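Good Practice, Cell by Cell
Prullex Automation Notes, gallery page

Last September we rewrote our house rules for small pick-and-place cells. The old version ran to 93 pages and was mostly used to prop open the door of the print room. The new one has 19 rules, and people have been caught reading it.

Most of what follows is about layout, the part everyone agrees on until a table has to be bought. We draw up every cell in simulation before a single bolt is ordered, and the Trullach sorting cell went through that mill like the rest.

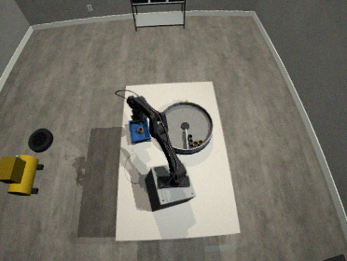

Rule 4 says the drop-off bin gets a fixed place on the table, and the arm should get there without passing over anything you'd mind it dropping a part into. An open bin with low walls is kinder to a gripper than a deep one. It is also kinder to whoever has to fish the part out.

Rule 7 covers cables. Slack is allowed, since joints do like to bend, but the loop must be checked at full reach and again with the arm folded. A cable that behaves in one pose has told you about one pose.

Rule 11 is the tray rule: small parts get a rim. We argued over this for a whole afternoon and then wrote down what Jiang, our sister site, had been doing all along.

Rule 15 asks for 200 clean cycles in simulation before anyone books floor time. The Plunine cell managed 877, mainly by being left on over a long weekend. We have counted it as diligence.

Comments on the rules go to the standards inbox. Comments on the door stop do too.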